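Week 5 notes: pipette tips, tip boxes and keeping your bench sane
Intro Lab Skills, Temba Teaching Lab

Okay, so last week we got through the pipettes themselves (well done, nobody dropped one), and I promised we'd spend this week on the humble tip box.

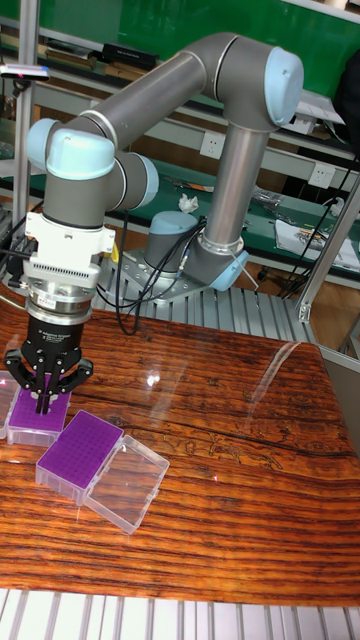 I know, I know, it's a plastic box. But more of your results hang on how you treat that box than on almost anything else we do this term, and I mark a lot of lab books, so I get to see the same muddles over and over. Grab a coffee, have a read before the prac, and leave the coffee outside the lab please!

What's in a tip box

A tip box has a base, a lid and a rack. The rack is the flat bit with all the holes in it, and it sits on the base and holds the tips upright by the collar. Racks are usually coloured, and lots of students assume the colour tells you the tip size. Sometimes it does! But every maker has their own colours, so a purple rack from one supplier and a purple rack from another could be quite different things. Read the label on the box, every time. If the label's come off, bring it to me and we'll check it against the catalogue.

In our lab we stock 300 microlitre tips for most of the pracs. The long skinny gel-loading ones live in the drawer marked Plotumari, which was the name of an old project and has somehow stuck.

Opening and closing

Take the lid off when you're ready to use the tips and put it down beside the box, somewhere your elbow won't find it. I like it on the side away from my pipetting hand. Please don't balance it on top of your neighbour's box (you know who you are). When you've finished a set of transfers, the lid goes back on, even if you're only ducking out to the balance room. Dust and sleeves and stray hair all find their way into an open box.

If you're using two boxes at once, keep both within easy reach and work from one until it's finished. A half-used box on each side of you is how people end up grabbing a used tip.

Putting the tip on

Hold the pipette straight up and down, line it up over a tip, and press firmly. One press, maybe a tiny twist if it's a single channel. You don't need to bang it! Hammering away wears the end of the pipette and jams the tip on so hard that your thumb gives out by lunchtime. If it's leaking or dripping, eject it and try a fresh one, and if the second one leaks too, come and see me, as we've probably got the wrong brand for that barrel.

Work along the rows in order, starting from the back left corner. It's a habit I picked up from Mirela Falcão when I was a student and I still can't do it any other way. With rows in order you can look at the rack and know exactly which sample you're up to, which is a lifesaver when someone asks you a question halfway through.

Refilling

Cikilura sells the refill racks we use, and they drop straight into the old base. Change your gloves first, lift the empty rack out by its edges, lower the full one in level, then press down gently at both ends till it's seated. If it rocks, take it out and have another go. A tilted rack catches on the pipette and you'll be picking tips up off the floor.

Empty racks go in the tub under the sink. Bases and lids get kept, so please don't bin them.

For your lab book

Write down the tip size, the box label and the date you opened it. Do the same for the dye dilution on page 22 of the manual, and bring your readings to the tutorial in the Brarnov room, where we'll compare everyone's numbers on the whiteboard. Long hair tied back, closed shoes, see you there!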